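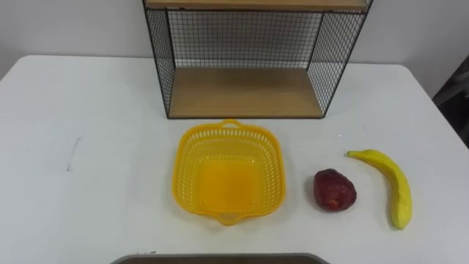
A comment from the March feedback sheets, unsigned, says that one whole evening on a shelf and a basket is one evening too many, and that the writer has been putting things on shelves since childhood without instruction. Noted. The writer is welcome to skip to the homework, which asks for a photo of one of those shelves.

Small Rooms, Sensible Surfaces
Milidden Evening Program, Session 5
Handout for 28 May 2025. We meet in 148 this time. Room 146 has gone to the ukulele beginners, who asked first and more loudly.

Where we left off

Last session ended with the rule that a flat surface collects whatever is in your hand when you walk past it. Several people objected that their surfaces are flat because they are tables. The rule stands. A table that has no assigned job will be given one by the mail.

So we start with the back edge, where the table meets the wall. It is the part you can't comfortably reach, and most people fill it with things they reach for daily. A small open shelf unit belongs there. Black wire mesh with pale wood boards is a good type for the job: you see the wall through the back, so the corner stays light, and the bottom board gives you a floor you can wipe.

Points on open mesh

It hides nothing. If you own a tangle of chargers, you will now own a tangle of chargers on display. Buy mesh for things you don't mind looking at.

Narrow items poke through the grid and then hang there. Pens do this. So do chopsticks.

Dust goes along the wires. Use a dry paintbrush, the cheap two-inch kind. A damp cloth turns the dust into felt and you'll be there until supper.

Leave the compartment empty for a day before you fill it. This was the least popular advice of the last term and I'm keeping it in. You find out what you were about to put there out of habit.

The basket question

A basket is a drawer that can leave the room. Get one with a handle at the front and another at the back, like the yellow one we are using, so that it slides in and out of the cubby and you aren't clawing at the rim. Perforated sides let air through, good for onions and of no interest to batteries. A solid base means crumbs stay in the basket, where you can at least find them.

Measure the opening first. Then measure the basket at its rim, where flared sides are widest. I own a very handsome basket that lives on top of the refrigerator for want of this second step.

On color: bright is better than tasteful. A beige basket on a beige board disappears and so does everything in it. The Himine catalog calls its yellow "morning." It is yellow.

On fruit: artificial fruit is fine for practice and has the great merit of keeping. Please don't bring it home as decoration and then complain to me that you have one more thing to dust. 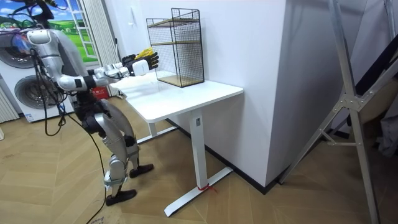
UNIT NOTES: DESKS, FLOORS, AND THE LAUNDRY CORNER

A standing desk is a table with ambitions. For our purposes, what matters is that it goes up and down, and anything sitting at the back goes up and down with it. Before you raise one, look at the wall above for a light switch, a picture frame, or the windowsill you forgot. Rounded corners on the top are worth having in a narrow room. Your hip will confirm this.

The feet of these desks run out along the floor toward you. You can't store anything tall over them without blocking your own toes, and you will want to, so decide now. Sweep along the foot as well as across it.

If the desk shares a room with a washing machine, keep the two jobs apart. Clean laundry lands on the nearest level place and stays there until someone needs the desk for desk purposes, at which point it moves to the chair. A Veltton-style folding rack on the wall breaks the chain. So does folding the laundry, I'm told.

Soft things (cloths, gloves, dusters) need a home of their own. Dropped at the back of the desk, they become part of the landscape within a week.

Cables: run them down one leg and tie them there. Anything crossing open floor should be moved before you mop.

Homework

Clear one back edge. Set a timer for 21 minutes and stop when it rings, even if you are winning. Put nothing back until the next day. Bring your photo, plus the rim measurement of one basket you already own.

Reading: the Arroyo packet, the section on corners. Skip the part about labeling machines, we'll get to that when the machine comes back from repair.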